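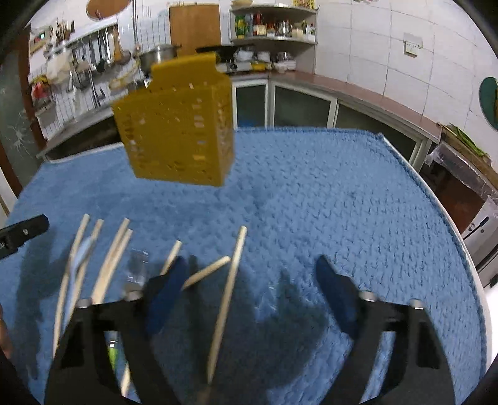 The kitchen at the Favgate community hall feeds 86 people on a busy evening, and the woman who runs it would rather talk about drawers than recipes. She has been in charge of the supper club for 4 years. In November she spent most of one afternoon emptying every cupboard and sorting the small things.

"Big pots look after themselves," she says. "You can see a pot. It's the sticks and the lids and the clips that get lost."

Her method is to spread a towel over the table and put everything from one drawer on it. She likes a blue towel for pale wooden things. On a white tabletop, she says, they are hard to pick out, and they roll.

"A towel with some texture to it holds them still. A smooth cloth is no good. I tried a bedsheet once and spent the whole time picking things up off the floor."

Once a drawer is laid out, she goes through it by type. Wooden sticks come first. Anything split or stained goes in the trash, and the rest are matched by length. Clear plastic pieces are the ones she worries about, so she feels over the towel with a flat hand before she folds it up.

Then come the baskets. She uses plastic ones with holes in the sides, and yellow is her favorite color for them.

"Crumbs fall through, air gets in, and I can see yellow from across the room. I had gray ones from Mandeck before. They were fine, but they disappeared on the shelf."

The club bought 144 skewers for its summer cookout at Farncombe, and she has been finding them in odd places ever since. Long ones now stand upright in a jar. Short ones lie flat in a basket near the stove.

Asked whether the helpers put things back where they belong, she takes a while to answer.

"Mostly. The first month was bad. I put labels on the shelves and that helped. People don't mind putting a thing away if they know where it goes."

The hall is raising money for new shelving over the sink. It has some 800 dollars so far, and a quote from Dumitrescu for the work. She wants open shelves, no doors.

Her next job is the cupboard under the counter, where the baking pans are. She plans to start at nine in the morning and be done before lunch is served.

Related
Supper club menu for the winter months
Farncombe cookout: thanks to all who came
How we wash and dry table linens
Hall kitchen booking times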